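Ponmont Amateur Open: Questions We Keep Getting

Who can enter?
Anyone with a current handicap card who is not paid to play golf. If you have to think hard about whether you are paid to play golf, please email the office before you send the form.

How many players are in the field?
156, which is the most the Ponmont course can get around before dark. After that we keep a waiting list. People do get in from it, usually at breakfast time, so answer your phone.

What is the format?
Stroke play over two rounds, with everyone playing both. There is no cut. We tried one once and the parking lot emptied before lunch, taking most of the sandwich sales with it.

When does entry open?
In January. The form stays up until the field is full. Sending it three times does not make you three players, and it does make you three refund requests.

Can I pick who I play with?
You can name one person on the form and we will try. For the first round only. In the second round you play with whoever scored the way you did, and you may draw your own conclusions from the company.

What is the Agyeman Cup?
The team prize. Four players from the same club, best three scores each round. The Mositetti club has won it 2 years running and would like you to know that.

What time is the first tee time?
7:10 a.m. Be at the tee ten minutes early. The starter's watch is the official watch, and it runs fast - please take this up with the watch.

Are carts allowed?
In both rounds, yes, one to every two players. Keep them off the 11th, where the path floods and the slope does the rest. You walk that hole. It's short.

How do I get to the practice range?
It's across the county road behind the maintenance barn. Buckets are on the honor system. The balls are old and go where they like, so don't change your swing over anything you see there.

What happens if it rains?
We play. If there is lightning, you will hear one long horn. Mark your ball and come in. Finishing the putt first is how people get disqualified, or worse.

Is there a dress code?
Collared shirt, soft spikes. Shorts are fine. Camouflage was argued over at length last year and is also fine, though we may lose you on the 6th.

Can my family come and watch?
Please bring them. Watching is free and the best spot is the bank behind the last green. Dogs on leashes. Children on whatever works.

Where do I find old results?
In the binders in the Jistitz Room, or ask at the shop.

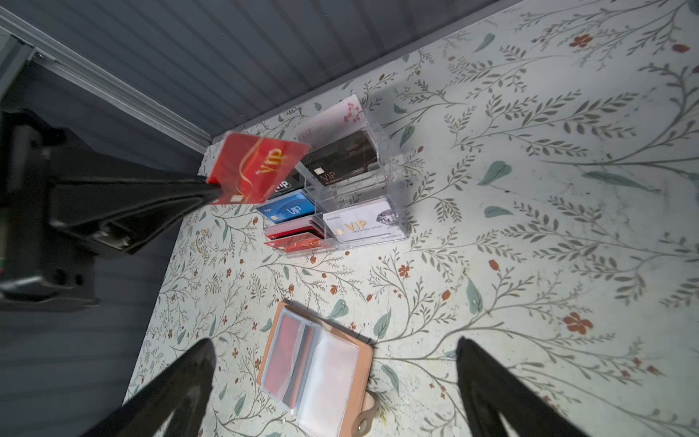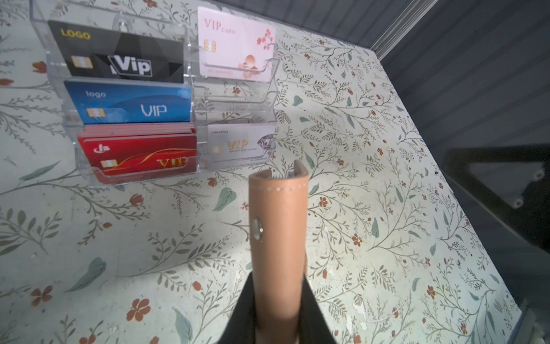
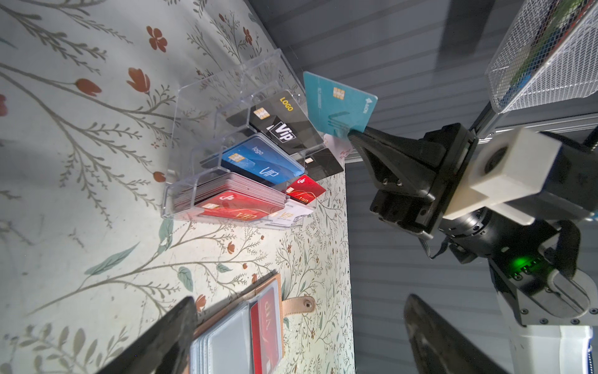
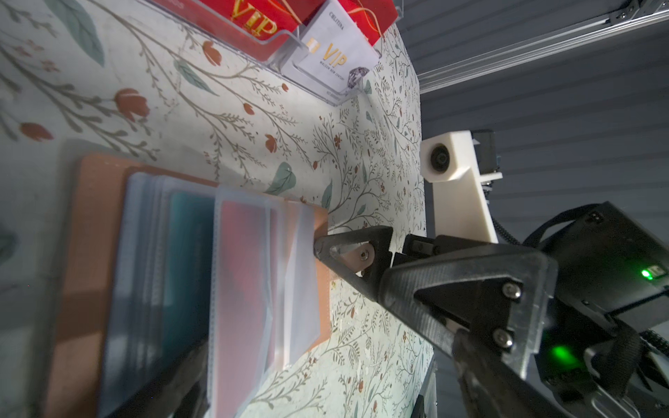 Answers by Tahira Jafri, with rules questions checked by Daniyal Siddiqui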